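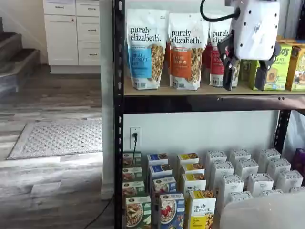 Granola pouches up top, small cereal boxes grouped by color underneath.

Shelf Helper Wanted for the Snack and Breakfast Aisle at Plodcombe

August | By Fathima Sheikh
4 min read

We are looking for a part-time shelf helper to join us at the Plodcombe store, and if you are the kind of person who straightens the boxes at a friend's house without meaning to, I would very much like to hear from you. The job is twenty hours a week, mostly mornings, and the heart of it is the breakfast and snack shelving: granola, cereal, oat bites and all the other dry goods people reach for on their way to work.

Wonelau is a small grocery company. Plodcombe is the larger of our two stores, and it carries 335 products in the breakfast and snack section alone (I know, it surprised me too when I started). Most of those come in some sort of pouch or box, and every one of them has its own idea about how it would like to stand. Pouches lean. Thin boxes fall over sideways when their neighbor gets bought. A flavor label that was facing front when we opened has usually wandered a bit by lunch. Your mornings would be spent putting all of that right, and filling the gaps from the stockroom before the customers find them.

What the work is like

You would start at 6:30 with Baoshan Jia, who runs the early shift and will show you where everything lives. The two of you go through the delivery together, check dates and bring out what is needed. After that you have the aisle more or less to yourself until the doors open at 8:00, and it's a lovely quiet stretch of the day if you like that sort of thing.

On the top boards we keep the stand-up pouches side by side with the brand name facing out and the flavor label easy to read. The small upright boxes go underneath, in columns, same color with same color. We settled on this last winter after trying it by price and then by brand, and customers seem to find what they want a good deal faster — I certainly do.

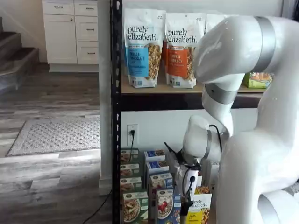 Vanilla Chocolate Chip and Pumpkin Cinnamon on the top board, with the cereal and granola boxes below.

You don't need to have worked in a store before. Jingyi Tang came to us from a plant nursery and now does all our ordering. What helps is a steady hand, some patience with packaging, and being comfortable on your feet and on your knees, because the lower level is where most of the boxes are and there is plenty of reaching to the back. You should be able to lift a full case of cereal. Cases are not heavy, but they are awkward, and there are a lot of them.

A good eye for small differences will serve you well. Several of our granolas come in the same white pouch, and the colored panel is what tells them apart: blue for the vanilla chocolate chip, orange for the pumpkin cinnamon, red for the berry. It is easy to slip one into the wrong row when you're in a hurry. The Bobo's boxes sit right next to the pouches. The Apple Pie Stuff'd Oat Bites are in a bright lime green that you can spot from well down the aisle, and we like to keep the girl on the front facing the shopper.

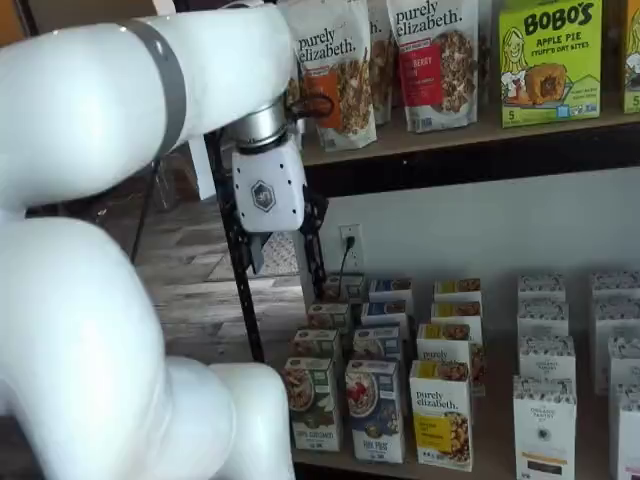

Pay, hours and the nice extras

- 20 hours a week, 6:30 to 10:30 in the morning, five mornings, with one weekend morning every other week
- Paid training for your first two weeks
- Staff discount in both stores from your first day
- A $200 allowance for work shoes, once a year
- Coffee and breakfast in the back room, often something from the shelf that we want opinions on

We can be a little flexible about the start time if you have children to drop off. Please just mention it when you write.

How to apply

Send a short note to Xiuying Yin at the Plodcombe office, or leave one at the front counter. Tell us a bit about yourself, which mornings you could work and when you could start. A résumé is welcome but a few friendly paragraphs will do fine. Xiuying reads all of them herself and answers within a week.

If we think it could be a good match, we'll invite you in for an hour one morning to meet Baoshan and put out a case or two with him. You will be paid for that hour whatever we both decide. We would like the new person to be with us before the end of September.

More from Wonelau
Evening cashier, Plodcombe
Delivery driver, mornings
Mārtiņš Vaher on ten years behind the bread counter
Tasters wanted for our fall soups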